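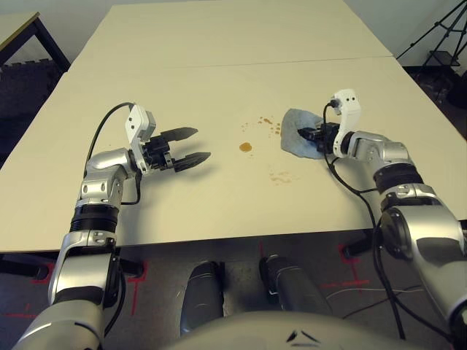
Karnow and Kulto Joint Library Service
Minutes of the Ordinary Meeting of the Board
Held 2/3/22

1. Opening and apologies
The Chair declared the meeting open and confirmed that a quorum was present. Apologies were received from the Kulto Shire representative. The apologies were accepted.

2. Minutes of the previous meeting
The minutes of the previous meeting were taken as read. One correction was requested under item 5, where "Kulto branch" should read "Kulto outreach service". The minutes were confirmed with that change.

3. Matters arising
3.1 Replacement of the after-hours return chute at Karnow. The supplier has advised that the part is on order. The matter is to remain on the agenda.
3.2 Signage on the northern approach. The roads authority has approved the wording but not the colour. The Branch Manager is to resubmit the application.

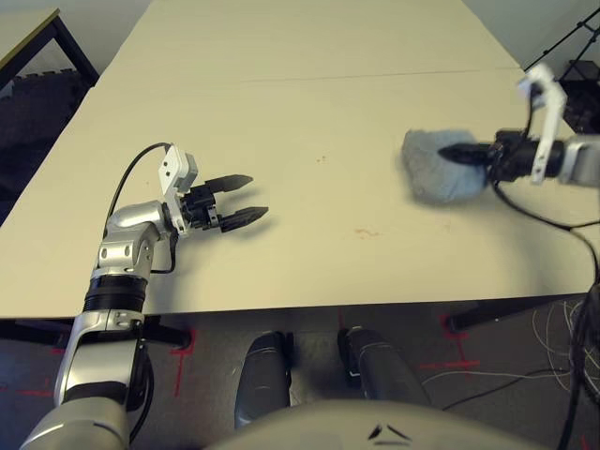 Villaseñor
Minutes Secretary to the Board

4. Mobile library timetable
The Board considered a paper proposing changes to the mobile library route. The present timetable has 28 stops over a fortnight. The paper recommended that this be reduced to 16, with longer stays at each stop, and that the remaining localities be offered home delivery.
Members raised the following points:
Several stops serve schools with no library of their own, and these should be kept.
Home delivery relies on borrowers being able to place requests by telephone as well as online.
The turning area at the Kulto hall is not suitable for the larger vehicle after heavy rain.
Moved and seconded that the revised timetable be released for public comment until the end of April, subject to all school stops being retained.
Carried, 2 members voting against.

5. Catalogue system
The Board received a report on the move to the Juvum catalogue. Borrower records have been transferred and staff training is under way at both centres. Some items in the local history collection have come across with incomplete subject headings. These will be corrected by hand, and the public will continue to have access to the old card index in the meantime.
Resolved that the report be noted.

6. Local history collection
The Board considered an offer of bound newspapers from the Kulto Historical Society. Members supported the offer in principle but noted that shelving in the Karnow stack is full. A quote of $900 has been obtained for additional shelving.
Moved and seconded that the donation be accepted and the shelving purchased from the minor works allocation.
Carried.

7. Correspondence
Inward: letter from a borrower asking for more large print titles; letter from Kulto Shire regarding the annual contribution.
Outward: reply to the roads authority.
Resolved that the correspondence be received.

8. General business
A member asked whether overdue fines for children's items might be waived. The Manager is to prepare a short paper for the next meeting.

9. Close
There being no further business, the Chair closed the meeting. The next meeting will be held at the Kulto hall in April.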